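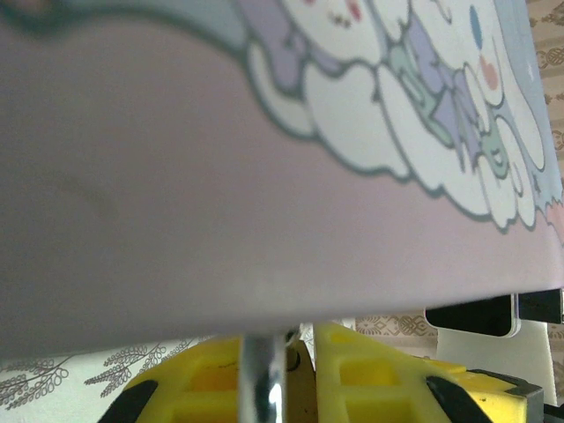

WORKSHOP TIPS / Software

Close-up work with a wrist camera: settings that save an evening

A flat board held close to the wrist camera can take up most of the view. With the pastel pink one, cartoon clouds and characters fill the upper right and the rest is nearly plain, with the two yellow fingers showing underneath. A person has no trouble with it. A tracker does, and most of the tips on this page come from getting ours to behave at short range. We run the Cikport planner with the Totberg tracking package on a desktop at home.

Plain surfaces

Feature trackers need corners and edges. A smooth matte panel gives them very little, so the points bunch up on whatever artwork there is and the pose estimate leans that way. Set a minimum spread for the points as well as a minimum number. We ask for points in at least 6 cells of the grid before a pose is accepted. If the check fails, hold the last good pose and back the arm off slowly until it passes.

Do not raise the contrast setting to get more points. It picks up smudges and shading, and those move when the light does.

Patterned backgrounds

Ornate curtains, wallpaper and printed tablecloths are the opposite problem. Repeating motifs all look alike to a matcher, and it will happily jump from one rosette to the next. Mask by depth if you have it. If you don't, limit how far a match can move between two images. Start at 7 pixels for slow moves and loosen it from there.

Mask the fingers

The gripper is in every image and never moves relative to the camera except to open and close. Left unmasked, it tells the tracker that the arm is standing still. Save one mask with the fingers open and one with them closed, and have the software choose by gripper position. Make the masks a little bigger than the fingers. Shiny metal parts between them need masking too, as reflections slide along a rod when the wrist turns.

Redo the masks after changing finger pads. A pad that sits slightly lower than the old one is enough to cause trouble.

Exposure

Turn off auto exposure before close work. When a pale board comes into view the camera darkens everything, and black items next to it lose their edges. Set the exposure by hand with the lightest object in view, then write the value in the task file so it loads every time.

Planning near a large flat object

Give the planner the whole board as a collision box, including the part the camera can't see. The Bondemari scene editor lets you type in the size. Measure with a ruler and add a small margin. Our first box came only from the visible area, and the planner sent the elbow straight through the missing half.

Keep the approach speed low for the last stretch. We use 400 as the step limit for a normal move, and the planner gets 700 when it has to go around something. More than that only made us wait longer for the same path.

Logs

Save the image, the pose and the gripper position together under one time stamp. Hollmann's log viewer opens all of them side by side. Clear out old logs at the end of the month; ours filled the drive in October and the planner stopped without an error message.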